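I would like to understand the difference between a head of state and a head of government when there is a succession dispute. My study circle is preparing a small conference simulation in November. Our invented kingdom is called Vemar, and the old king has named a nephew as heir in place of his son. Can the cabinet refuse this? I am not a native speaker, so please excuse my mistakes.

Posted by Skikora, October 30, 2026 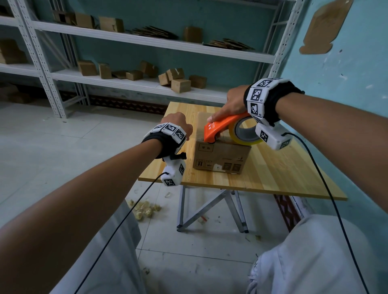

The rules we wrote say only that the king "chooses with the advice of the family council". The council has 13 members, and it is not written how many must agree. Two players already argue over it.

**Vevus**

It depends first on who controls the money and the army. On paper the cabinet can perhaps refuse, but if the ministers are appointed by the king, he can dismiss them the same evening. In your place I would write down three things before the game starts:

- who appoints the ministers
- who commands the guard, and who pays it
- what happens if the king dies before the council has voted 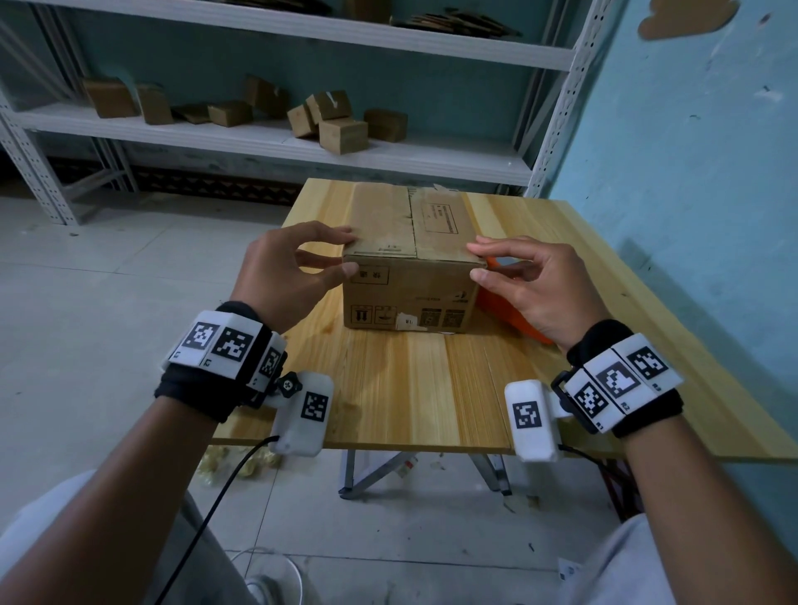
The third point is the one which players forget. In a game I organised with 43 people, the king was removed by a dice roll on the first morning, and we lost two hours because there was no rule for a regent.

About the word "advice": in many constitutions it means that the ruler must listen. In some others it means that he must obey. You should choose one meaning and print it on the rule sheet.

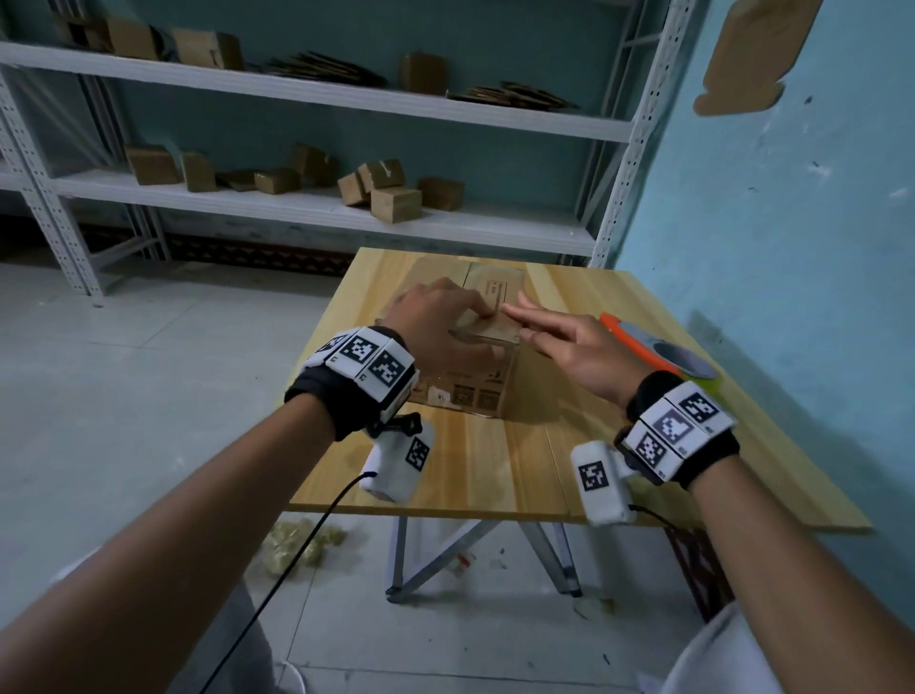
*Small box on the table, both hands on it.*

I would also give the son something real, for example a province or the ports. A rival without any power is boring to play, and he will leave the room for coffee.

**Woldemariam**

just let them vote, majority wins. 7 of 13

**Skikora**

Thank you both. A simple majority was my first idea also, but then the old king can win too easily, because he has many friends in the council. I now think of 11 votes for changing the heir and a simple majority for everything else. 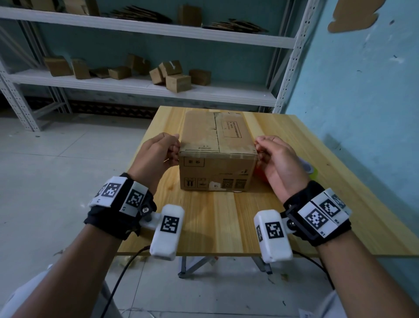
One more thing I am not sure about: should the foreign ambassadors know the result at once, or only in the next round? Our background text is limited to 400 words, so I cannot explain very much there.

**Vevus**

Next round. Let them hear rumours first. And 11 is high, so please test it once with a few friends before the real day.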